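Workshop tips: what we learned from testing a wrist camera on a small arm

by Sandamali Sultana

These tips come from the Dursun study, where we wanted to know how much the place of the camera changes the result when an arm learns to pick things from a desk.
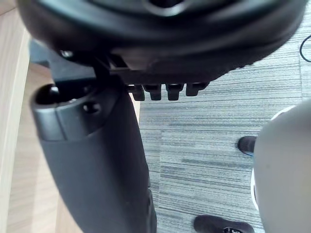
We recorded 507 demonstrations in the Ulley room and trained the same policy on them each time, with only the camera view changed. With the wrist view alone, the arm picked the object in 31 of 59 trials. With the wrist view and one fixed view from the side, it was 48 of 59. I think many people who build such a setup at home can use the small things we noted on the way, so I write them down by topic.

Mounting the camera
Tighten the bracket screws before each session, also when they feel tight already. In February we lost two days of recordings to a bracket that had turned by a few degrees. Put a thin line of paint marker across the screw head and the bracket. If the line is broken, the screw has moved.

Look at one still from the wrist before you start. If the gripper body takes a large part of the view, try to tilt the camera a little. We did not need to see the whole desk, but we needed to see the place where the object meets the fingers.

The floor and the background
Patterned carpet was harder for our policy than a plain floor. When the arm leaned over the edge of the desk, the stripes came into view and the motion became nervous. A plain gray blanket on the floor helped — not completely, but enough that we kept it.

Feet are also background. Stand in the same place in every recording, or stand in many different places on purpose. What hurt us was the middle way, where the operator moved only when the trial was difficult. The policy then learned something from the shoes.

Cables
Leave a loop long enough for the full turn of the wrist, and fix the rest with hook tape. Loose cable on the floor should go behind the desk, where a chair cannot roll on it.

Saving the recordings
Write the camera angle in the file notes every time. We used a Nuvby logger, which stops at 3000 files in one folder without any warning, so make a new folder each morning.

Cleaning
Wipe the lens with a dry cloth from a glasses shop. Kitchen paper left small scratches on our Musholm lens, and these were visible in low sun.

Next we will repeat the trials with the desk lamp off — I will add the numbers to this page when they are checked.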